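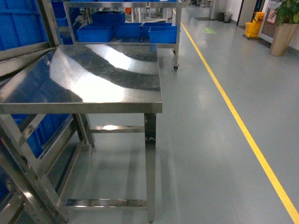 Department of Hospitality and Event Services, Emesgate College

Feeding the Long Table

When the town of Astton marked the reopening of its market hall in May, the supper that followed was served to 300 guests in a little under two hours. The menu was prepared by second-year students of the department, working with the catering firm Varela under a placement agreement now in its third year.

Planning began with the rental list. The hall has no kitchen of its own, and every plate, burner and serving tray had to be ordered, delivered and returned within a single day. The final order ran to 824 pieces of china. Students also prepared the allergen sheets, which Varela reviewed twice before the menu was printed.

"A banquet is mostly paperwork until the doors open," said Beatrice Nzioka, who directs the placement program. "Our students learn to read a contract before they learn to carve."

The meal opened with a chilled pea soup, followed by braised chicken with barley and a rhubarb tart. Wilson Ñahui, head of events at Varela, had first proposed a plated fish course. It was withdrawn after a trial service at Nedden House, where the portions took too long to reach the far tables.

Seventeen students took part, each assigned to one station for the evening. Four have accepted summer positions with the firm.

Applications for the autumn placement are open to all students who have completed the food safety certificate. Forms may be collected from the department office and should be returned with a letter from a course instructor.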